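Home | Reviews | Workshop | Software | Events | Forum | Search

Merkora 7: cell planning software reviewed at the spring open day

Pluviron held its open day in April and gave the afternoon over to Merkora, the simulation package it sells to small integrators and college departments. I went with one question: whether a person with ordinary CAD skills could lay out a single-arm pick task and get a usable result without writing much code. Version 7 was on show. Dean Dawber ran the demonstration and let visitors take the mouse afterwards.

Installation was not shown. The licence is 890 pounds per seat per year, with one set of updates. There is a free tier, limited to one robot and 16 objects per project, and that will cover most teaching work.

The interface has a tree on the left, a viewport in the middle and a properties panel on the right. Arms are loaded from a library and fixed to a mounting surface. Objects are dragged in and given a mass, a friction value and a collision shape. Default friction is too high for glazed or polished items and should be lowered before any grasp is judged. Dawber said as much when asked, and the manual has a table of suggested values.

Most of the session dealt with household layouts. These are harder than bins and conveyors, as the furniture gets in the way of the approach path.

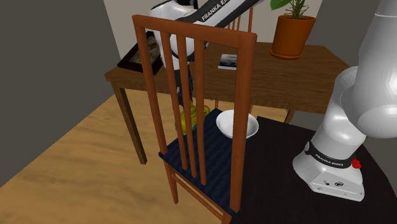
The planner offers two collision modes. Coarse mode wraps each item in a simple hull. It is quick, but it treats a slatted back or an open shelf as a solid block, and paths that would be perfectly safe are refused. Fine mode uses the full mesh and respects the gaps. Planning time goes up noticeably, and on a modest laptop I would use fine mode only for the one or two items that need it. The setting can be changed per object, and this is the most useful addition in the release.

Camera placement is good. A viewpoint can be saved, named and reused between projects, and images can be exported in batches. Ho, the lighting module, is charged separately and I did not think it earned its price. The standard lighting is flat but adequate for checking clearances.

There are faults. Undo does not cover changes to joint limits. The path preview stutters once a project passes 3000 collision faces, and the export dialogue forgets the last folder used. Roland Fothergill, from the training firm Prurnivent, asked about importing older project files and was told that version 5 files need converting in version 6 first. That is a nuisance for anyone who skipped a release.

Documentation is clear and printed copies were available at the desk. Support is by email, with replies promised by the next working day. I have not tested this.

Recommended for teaching and early layout work. For cycle time estimates I would wait until the preview fault is fixed.

Rating: 7 out of 10

16 comments | 7 shares

Contact | Terms | Copyright, all rights reserved | Back to top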